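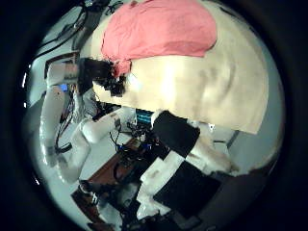
The Cardamom Situation
21 January 2021

I own 2 jars of cardamom. One is from last June and smells like a forest with opinions. The other came with the apartment, if I'm reading the faded label right, and smells like the inside of a drawer. Guess which one I used in the buns.

The recipe is Ulla Salminen's, copied off the back of an envelope, and it calls for "enough" cardamom. Enough for whom, Ulla? I went with two teaspoons of drawer. The buns came out soft and golden and tasted of warm bread with a rumor attached.

So I ordered whole pods from Katene, a little spice shop that ships in paper bags and charges as if each pod had been interviewed. 40 grams, plus a sample of their Mimby blend (cinnamon, mace, a bit of orange peel) that I never asked for and have now put on toast, oatmeal and one regrettable egg.

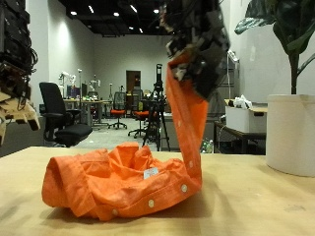

Orange shirt, mid-crumple.

Shelling pods is a slow business. You crack them, pick out the sticky black seeds, lose a third of them under the stove and pound whatever is left. My mortar is the size of an egg cup, so I did this in batches while a podcast explained shipping containers to me. The kitchen smelled wonderful and my thumbs still do.

Batch two got one and a half teaspoons of the fresh stuff, and I need to report that this was

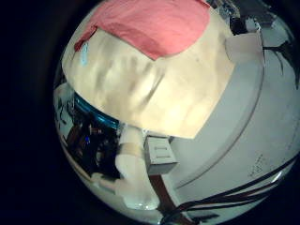
too much. Fresh cardamom does not play around. It went past bun and most of the way to cough drop. I ate four anyway, with butter, out of loyalty to the thumbs.

Next time it's one level teaspoon in the dough and a pinch in the sugar on top. The drawer jar is still on the shelf, behind the paprika. I'll throw it out when I've washed the mortar.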